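Fodetine Clothing Bank: progress report to the Farquharson Fund, covering the months up to September

Dear friends at the Fund,

Thank you, as ever, for your patience in waiting for this one. It has been a full stretch for us — moving shelves, learning the new intake sheets and getting ready for the school year all at once — and I wanted to write it properly once the dust had settled.

Intake and sorting

We handed out clothing to 137 families in this period. Donations came mostly through the drop-off point on Iltetel Street, which has turned out to be a much better spot than the old one, with room to pull a car in. Kuldeep Pathak rewrote our sorting guide over the summer and it now fits on two pages. Denim has its own section. Jeans with ordinary fading go straight to the rails, and a belt that arrives with a pair stays with it, as we had too many good belts wandering off into a box by themselves.

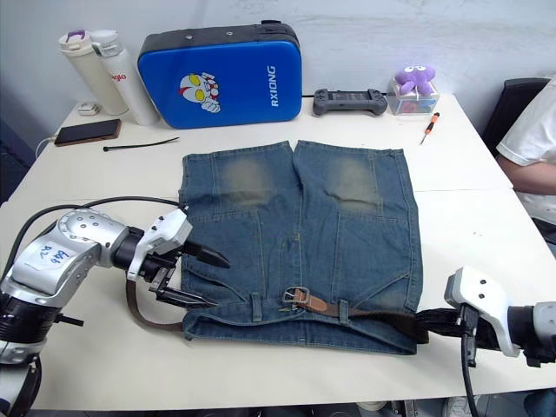 Sizing and the fitting evenings

Families told us last spring that the labels were of little help, and I must say I agree with them (I have three pairs of pants at home in three different sizes and they all fit me the same!). So we now measure every waist and inseam and write both on a paper tag. It is slow work, but the fitting evenings have become much calmer, and fewer things come back. I-hsuan Chuang runs these from 6 p.m. and has added a small rail for summer wear, so that denim shorts and the like can be chosen ahead of the warm months.

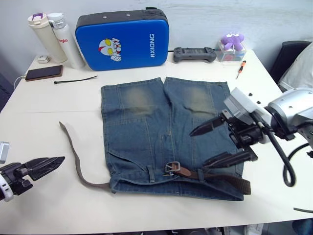
Spending

Of your grant, $1,000 went to shelving and $200 to tags, hangers and laundry soap. We have not yet touched the amount set aside for winter coats. The Fevora room rental went up a little, and we covered the difference from our bake sale.

What we are still working on

Children's shoes remain our weak spot. There are 26 children on the waiting list, most of them needing the larger sizes, and we are talking with two schools about a collection. I would also like to move the coat money into an earlier month, if you are agreeable, as the best prices come before the cold does. Could you let me know by email whether that needs a form?

With warm thanks from all of us at Fodetine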